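Skendier Workshop
Home | About | Membership | Projects | Contact

About us

Skendier Workshop is a shared workshop for people who build small automated machines outside of work. It occupies a single-story unit on Tenamside and is run by its members. There are no paid staff. Membership is open to adults who have completed the bench induction.

The workshop began as a parts-sharing arrangement between home builders who had outgrown their kitchens and garages. The first lease was for 562 square feet. The present unit has a machine room, an electronics room and a main floor with 13 benches. Each bench has a fused supply, a network drop and an emergency stop wired to its own contactor.

What we build

Most projects are bench-scale: gantries, sorting feeders, camera sliders, small arms. Members own what they build. The workshop owns the fixed tooling and a stock of extrusion, fasteners, bearings and cable, sold at cost from the cage.

The longest-running shared build is Klinhom, a paper-handling arm with a two-finger gripper and a camera at the wrist. Paper was chosen as the test material because it is cheap and difficult. A sheet bends under its own weight, slides on a smooth surface and gives the fingers very little to close on. The arm has logged 3562 grasp attempts to date. Attempts are recorded whether or not the sheet is lifted, and the log is kept with the drawings in the project folder.

Fliltcombe is the motion controller used on Klinhom and on several member machines. It is a single board with four stepper outputs and two limit inputs per axis. The current revision replaced the screw terminals with locking connectors after repeated faults at the wrist. Boards are assembled in small batches each April.

How a build runs

1. Proposal. One page giving the purpose, the envelope, the supply voltage and the largest moving mass. Anything above 100 watts at the motor needs a second reader.

2. Frame and guarding. The frame is squared and bolted down before any actuator is fitted. Stops are tested with the drive disconnected.

3. First motion. Reduced current, one axis at a time, with a second member at the stop.

4. Handling trials. The gripper works on ordinary printed sheets. Small type at a steep angle is a hard case for the wrist camera, and a shadow across half the page makes it harder. Finger spacing is set before the approach and not changed until the sheet is between the jaws.

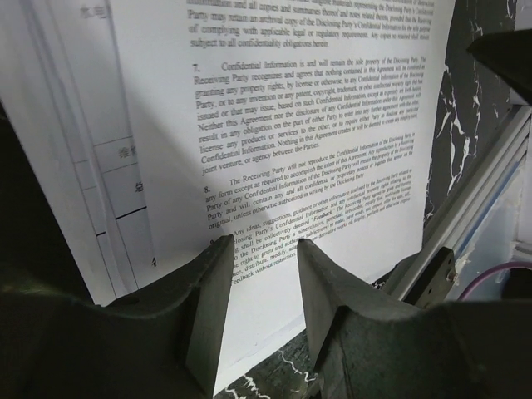

5. Write-up. Drawings, wiring and settings go into the project folder. A build without a folder cannot hold a bench for longer than about two months.

Visiting

Visitors are welcome by arrangement. Closed shoes are required on the main floor, and eye protection in the machine room. Use the contact form and state which project you would like to see.

Page last revised May 20, 2018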